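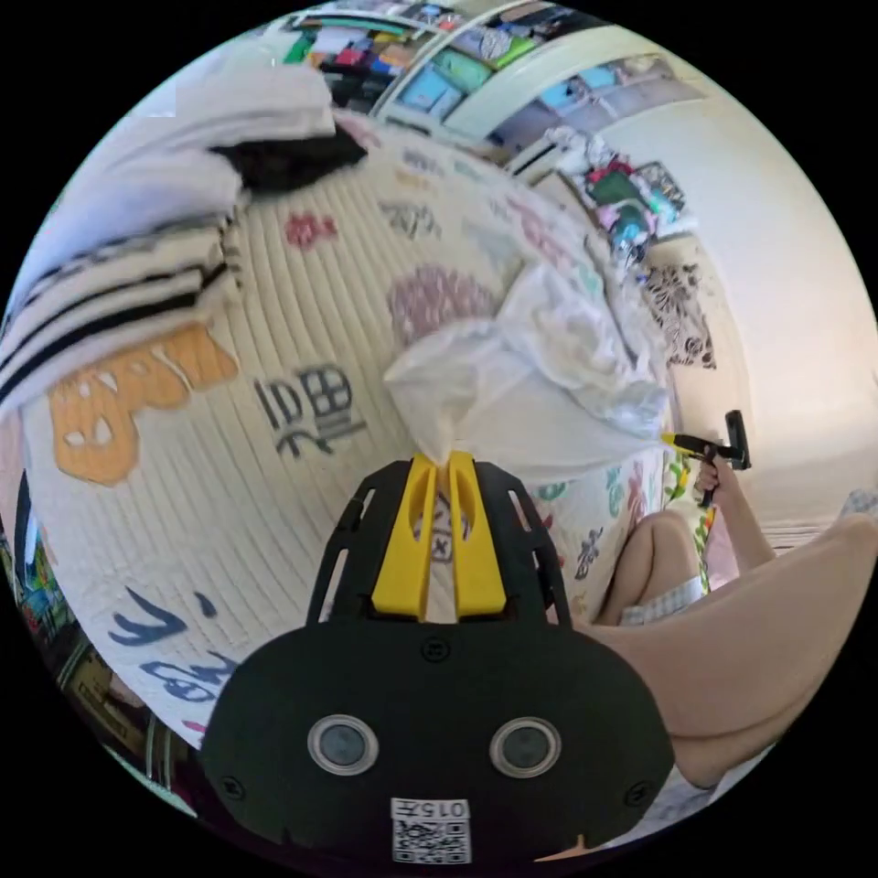
Moataz Metwally thinks the sour smell in batch 29 comes from the wheat paste being kept too long, and that we should stop blaming the alum. He left a note to that effect on the bench and I agree with the first half of it. The paste in the tall jar had gone thin on top when I opened it in January. I used it anyway on the Ocampo ledger, and the pastedowns lifted at the corners overnight. I am not ready to let the alum off.

So, paste again from scratch.

Flour from the Urus sack, sifted twice. One part flour to 7 parts water by weight. Cold water first, a third of the total, stirred until no lumps, then the rest brought up to a simmer and the slurry poured in slowly. Kept stirring until it turned from chalky to gray and pulled away from the side of the pan. Off the heat, lid on, left to cool with wet paper laid straight on the surface so it doesn't skin over. Pushed through the horsehair sieve, then through again. The second pass takes forever but the brush tells you if you skipped it.

Split the batch into two jars. Jar A has no alum. Jar B has alum at the old rate, dissolved in a spoon of warm water before it went in. Both labeled, both on the cool shelf behind the nipping press. I'll smell them every morning and write it down.

Test boards: gray board offcuts, same size, grain running the long way on all of them. Covered with the Brisura cloth on one face and lined with the thin laid paper on the other. Pressed between blotters, blotters changed after 20 minutes, then after an hour, then left under the weight.

First look, same afternoon. Jar A boards pulled toward the cloth side by a small amount, which I expected. Jar B boards pulled the same way and a bit more at the head. The lining paper on one of the B boards has a bubble near the spine edge. My fault, I brushed out from the corner when I should have started in the middle. 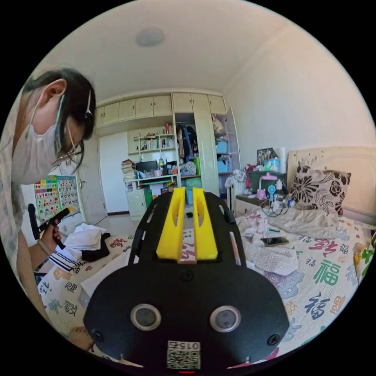

Second look, 9 in the morning. Jar A boards nearly flat. Jar B boards still cupped. The bubble has gone down but I can feel it with a thumbnail. Neither jar smells of anything but flour.

The ledger itself: took off the lifted pastedowns with a damp blotter and a bone folder. The front one came away whole. The back one tore along the old fold and will need a strip of tissue. The hinge linen underneath is sound. Scraped the old paste off the board with the dull spatula and let it dry before doing anything else. The shelf number inked on the inside board, 1249, did not run. I had been worried about that and tested it with a barely damp swab first.

Reltatell sent the new blotters. They are thicker than the last lot and the surface is rougher. Don't use them against the laid paper without a sheet of release cloth between, they leave a texture.

Still to do: tissue strip on the back pastedown, repaste both from jar A, 3 days under weight with no peeking. Ask Moataz whether he kept the rest of batch 29 or threw it out. If he kept it, I want to try it on one board next to a fresh one. Order a new paste brush, the big one is shedding.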